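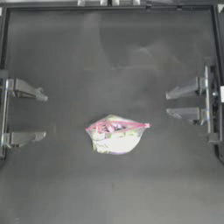 Flurow Neighborhood Library Opens Sign-Ups for Its Summer Reading Trail

FLUROW - Summer reading is back, and this year it's heading out the door! The Flurow Neighborhood Library will open sign-ups in May for its Summer Reading Trail, a free program that sends readers of every age out to 24 stops around town with a book in one hand and a trail card in the other.

Last summer, readers in Flurow finished 1,362 books between the last day of school and the end of August. That was the most the library has ever logged in one season, and we were thrilled to see whole families filling in their reading logs together at the front desk (grandparents included). The new trail grew out of the comment slips they left behind. Many people asked for more to do outdoors, and quite a few asked for something teenagers could enjoy without a little brother tagging along.

How the Trail Works

Every reader picks up a trail card at the library or at the branch desk in Rirkach. The card lists all of the stops, from the bandstand in the park to the bench outside the post office. At each stop there is a small sign with a short passage from a book on our shelves and a word to copy onto the card. Some of the passages are funny, a few are a little spooky, and one is a recipe for plum dumplings that had the whole children's department hungry for a week.

Readers also keep track of the books they finish. Anything counts: picture books, comics, audiobooks, cookbooks, poetry, the thick fantasy novel you've been meaning to start since winter. Being read to counts too, so babies and toddlers are welcome to join.

You don't need to visit the stops in order, and you don't need to visit all of them. Finish any 3 stops and one book and you can put your name in the drawing for a book bundle. Finish the whole trail and you get to choose a new book to keep.

The walk between the park and the mill pond is flat and paved, and works well for strollers and wheelchairs. The two stops on Chapel Hill are steeper. Both of those passages will be posted inside the library lobby as well, so anyone can complete a full card.

Kickoff Afternoon in June

The trail begins with a kickoff afternoon on the library lawn in June, from 1 p.m. to 5 p.m. There will be story times on the hour, a used book table, chalk drawing on the front walk and a swap shelf where you can leave a book and take a book. The Garnier Bakery is bringing bread and fruit tarts, and the bookmark table will have paper, yarn and wrapped candies for anyone who sits down to make one. Please bring a blanket if you'd like to sit on the grass. If it rains, we'll move into the reading room and squeeze in together.

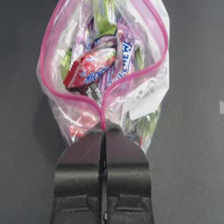

New on the Shelves

The library has added over 46 titles in large print this spring, along with a wonderful batch of bilingual picture books in Turkish and English. The picture books were bought with a gift from the Taşdemir Bookshop, which has also offered to host two of the trail stops in its front window. Night owls, take note: the window is lit until 10 p.m., so those two can be done after dinner.

There are also new walking backpacks to borrow. Each one holds a bird guide, a pair of binoculars, a magnifying glass and a blank notebook, and can go home with you for a week on a regular library card. They have been popular with our staff already, who took them out for a test run along the pond and came back with a very long list of ducks.

Signing Up

Sign-up is free and open to everyone, including visitors who are only in town for part of the summer. You can register at the front desk, at the Rirkach branch or by phone during library hours. School groups and day camps are asked to call ahead so that we can have enough cards ready - the first printing went quickly last year. Trail cards are available in large print, and staff can read the passages aloud on request.

Completed cards may be turned in at either desk through the end of August. Book bundle winners will be called in September.

About the Library

The Flurow Neighborhood Library serves readers in Flurow and Rirkach with books, story times, homework help and meeting space. Library cards are free to all residents.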